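Goodwin disassembly kit: progress report to the Jirurura Fund

This report covers our review of the Goodwin kit at the Cokbridge workshop since June. The kit is sold as a package with an arm, a gripper, a wrist camera and a set of printed fixtures. Eltex supplies it on a 60-day trial.

The work so far has been on desktop towers, laid on their side with the panel off.

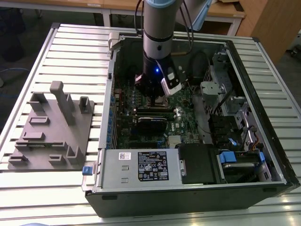
Setup took longer than the supplier's guide allows. We had to reprint the fixture plate once after two of the slots came out tight. Total spend to the end of the period is $3,832, including freight.

Memory and expansion cards are the parts we most want to recover. Our target for unassisted removal is 75 per cent of attempts and we are at 65. Most failures are at the retaining clips, where the gripper fingers are a bit too wide.
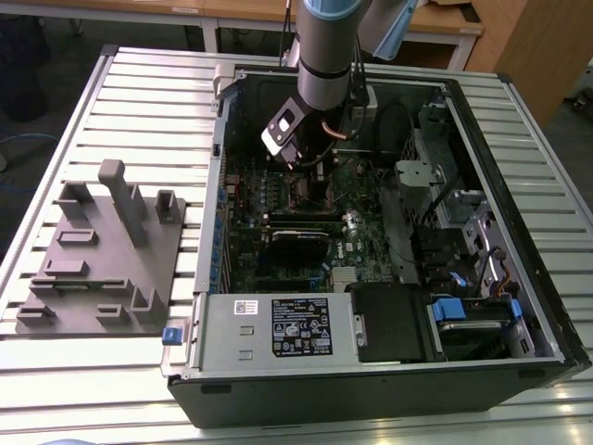 Page last changed: Aug 4, 2019

Eltex has offered narrower fingers at no charge. We will fit them before the next batch and run the same tests again. Their phone support has been good, but the manual needs work, especially the section on camera calibration.
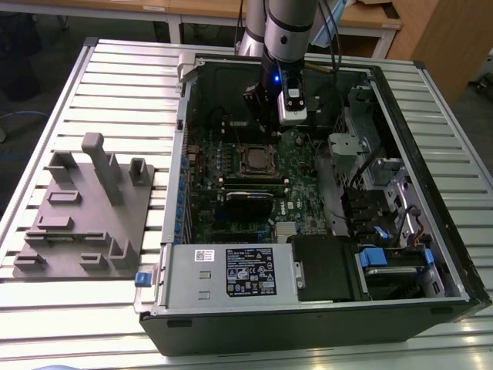

Gripper over the motherboard, Dell tower, Cokbridge workshop.

We ask that the second payment be released on the original schedule. A decision on buying the kit will follow the next report.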